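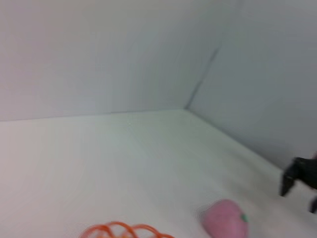
Según Pádraig Hegarty, una demostración con público se prepara en dos mañanas y se estropea en un minuto si el recinto no se ha vaciado bien entre un grupo y el siguiente. Pidió que esta sección empezara por ahí, y por eso el vaciado figura antes que el arranque.

4. Preparación de la célula Tully para una jornada de puertas abiertas

Esta sección se aplica a la célula de demostración Tully con recinto blanco y pinza de dos dedos, instalada en la sala de visitas de Nirthorpe. Para el uso en laboratorio, sin público, véase la sección 3.

4.1 Antes de abrir la sala

1. Compruebe que la seta de emergencia del pupitre y la del lado del público están desenclavadas y responden. Pulse las dos, una después de otra, y rearme.

2. Retire del recinto todos los objetos del turno anterior. Limpie el suelo con un paño seco. No use productos con alcohol sobre las paredes, porque dejan brillos que la cámara de muñeca interpreta como bordes.

3. Encienda la iluminación superior y espere a que se estabilice. Las paredes deben verse de un gris uniforme en el monitor. Una sombra más oscura hacia la esquina es normal.

4. Arranque el controlador Bidell y seleccione el perfil VISITA. Este perfil limita la velocidad del brazo a 300 mm/s y reduce la fuerza de cierre de la pinza.

PRECAUCIÓN: No haga demostraciones con el perfil LABORATORIO, aunque el público esté detrás de la barrera. El cambio de perfil exige reiniciar el controlador.

5. Lleve el brazo a la posición de espera y abra la pinza. Los dos dedos deben quedar separados y sin tocar el suelo.

4.2 Colocación de los objetos

1. Coloque los objetos en la mitad del recinto más cercana al público. Los muelles de plástico, las frutas blandas y las piezas de colores vivos se distinguen bien sobre el suelo blanco.

2. Deje libre el fondo del recinto. El brazo necesita ese espacio para girar la muñeca.

3. Separe los objetos entre sí al menos 36 mm. Con menos distancia la pinza puede arrastrar el objeto vecino.

NOTA: Los objetos con espiras se enganchan en la punta de los dedos. Si ocurre, pare el ciclo, abra la pinza desde el pupitre y suelte la pieza a mano con el brazo bloqueado. No tire de la pieza con el brazo en marcha.

4. Ejecute un ciclo de prueba completo sin público. Si el programa no localiza un objeto, cámbielo de sitio y repita. No modifique los umbrales de visión el mismo día de la visita.

4.3 Durante la demostración

Se necesitan 2 operadores: uno en el pupitre, con la mano libre para la seta, y otro junto a la barrera para atender al público. En la jornada de enero lo hicieron Lizeth Benavides en el pupitre y Hegarty en la barrera, y ese reparto se ha mantenido desde entonces.

1. Espere a que todo el grupo esté detrás de la barrera antes de iniciar el ciclo. La barrera se monta a 410 mm del borde del recinto.

2. Anuncie en voz alta cada movimiento del brazo antes de pulsar MARCHA.

3. Deje en pantalla la imagen de la cámara de muñeca. El público ve así lo mismo que recibe el programa, y casi todas las preguntas salen de ahí.

4. Si un visitante quiere elegir el objeto siguiente, pídale que lo señale desde fuera. El operador lo selecciona en el pupitre.

5. Si la pinza falla un agarre, deje que el programa lo intente de nuevo una vez. Al segundo fallo, pase a otro objeto y siga con la explicación.

PRECAUCIÓN: Nadie mete la mano en el recinto con el brazo habilitado, tampoco los operadores. Para recolocar un objeto, deshabilite el brazo y espere a que se apague el piloto.

4.4 Entre un grupo y el siguiente

1. Lleve el brazo a la posición de espera y deshabilítelo.

2. Saque todos los objetos, incluidos los que no se hayan usado. Revíselos y aparte los que estén rotos o deformados.

3. Repita los pasos 2 y 3 del apartado 4.2 con los objetos del grupo siguiente.

4. Anote las incidencias en la hoja de la célula - hora, objeto y lo que se hizo. Las hojas se recogen los miércoles y se envían a Castine, que mantiene el controlador.

4.5 Cierre

Aparque el brazo con la pinza abierta, apague el controlador y después la iluminación. Guarde los objetos blandos en su caja con tapa. La llave del pupitre se devuelve en recepción antes de las 18:30.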